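Mavbridge gets its water back, and I get to stop carrying buckets

Well, it's on again. At ten past six yesterday evening I turned the kitchen tap, got a cough, a splutter and a rude noise from somewhere behind the wall, and then a proper stream of water. I may have cheered. The neighbours certainly did, because I could hear them through the party wall!

If you live anywhere on the east side of Mavbridge you'll know all about it already, but for those of you up the hill who had a perfectly ordinary April: a main under Minja Lane split in the early hours and took out the supply to 63 homes, plus the bakery, the launderette and the little nursery by the bridge. We were without running water for almost 31 hours. I know there are worse things. I also know I've never thought so hard about whether I really needed a cup of tea.

The pipe belongs to Drirkix, who took over the network here a while back, and their crew were digging before most of us had noticed anything was wrong. I walked down in my wellies at breakfast time to have a look (so did half the street, it was quite the social event) and the hole was already deep enough to lose a car in. The old pipe was cast iron and had gone along its length, so the quick clamp they'd hoped to fit was no good and a whole new section had to come over on a lorry. Then the lorry couldn't get round the corner by the chapel. Anyone who has tried to have a sofa delivered on Minja Lane could have told them that.

Ashwin Fernandes was in charge of the dig and was very patient with all of us leaning over his barrier. "It's an old pipe and it's had a hard winter," he told me. "We'll put in six metres of new stuff and then I want to look at what's on either side of it, because I don't like the look of that much either." I asked if that meant more digging. He said it probably did, but with some warning next time, and with the water off for a morning at most.

Bottled water turned up at the Vunosness car park just before lunch, and I have to say that part worked very well. You drove in one end, somebody put two packs in your boot, you drove out the other. Those on foot had it harder. I saw one chap doing relays with a golf trolley, and I ended up borrowing my sister's pushchair, which now has a squeaky wheel and a slight lean to the left. Sorry, Jan.

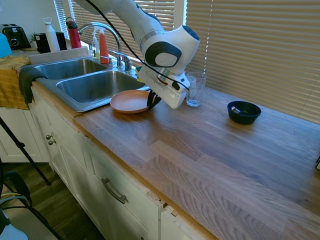 Washing-up turned out to be everybody's sore point. You can drink from a bottle, and you can skip a bath (we all did, let's say no more), but a family gets through a frightening pile of crockery in a day and it has to go somewhere. By the first evening mine had filled the sink and spread to the top of the washing machine. Looking at two empty steel bowls and a single orange plate at the edge of one of them, I feel a sort of envy, and as for a bottle of washing-up liquid standing ready at the back by the tap, mine might as well have been a vase for all the use it was. We went over to paper plates on the second morning. Toast is fine on a paper plate. Porridge isn't.

Mayu Sekiguchi, who runs the bakery on the corner, had a much bigger headache than I did. She'd got dough proving when the pressure dropped and had to decide on the spot whether to carry on. She baked what she had, sold it from a table on the pavement and shut at nine. "I can't open a food business if I can't wash my hands," she said. "So that was that. I went home and painted the spare room." She reckons she lost most of two days' takings, and she's putting in a claim. She was also back behind the counter this morning with the cheese twists, so please go and buy some. I've had two.

Now, claims. Drirkix say that every household that was cut off will get £25 taken off the next bill, and that you don't need to do anything to get it. Businesses do have to fill in a form, and it wants to see till receipts from a normal day for comparison, so dig those out before you start. The form is at the front desk of the library if you don't fancy doing it on a phone. If you're a tenant and your water is included in the rent, the money will go to whoever pays the bill, so you might want to have a friendly word with your landlord.

A few practical bits. The water may look cloudy or a bit like weak tea for a day or so. Run the cold kitchen tap until it clears, and leave the washing machine alone until it has, unless you want your whites to come out beige. If it still looks odd after that, ring Drirkix on the number on your bill and give them your postcode. They'd like to hear about low pressure as well, especially from the top flats at Vunosness, where it was still only a dribble at bedtime.

Minja Lane itself stays closed to cars while they fill the hole and put the surface back. You can walk through on the chapel side, and the bus is stopping outside the nursery for the time being. Bins will be collected as normal, but you'll need to wheel yours down to the bottom of the lane and, yes, wheel it back up again.

There's going to be a drop-in at the library about the rest of the old pipework, with someone from Drirkix there to answer questions, and I'll put the time up as soon as I've got it. I've already got my own question ready, and it's about that corner by the chapel. In the meantime, if anyone has picked up a blue bucket with a rope handle from outside the launderette, it's mine and I'd quite like it back.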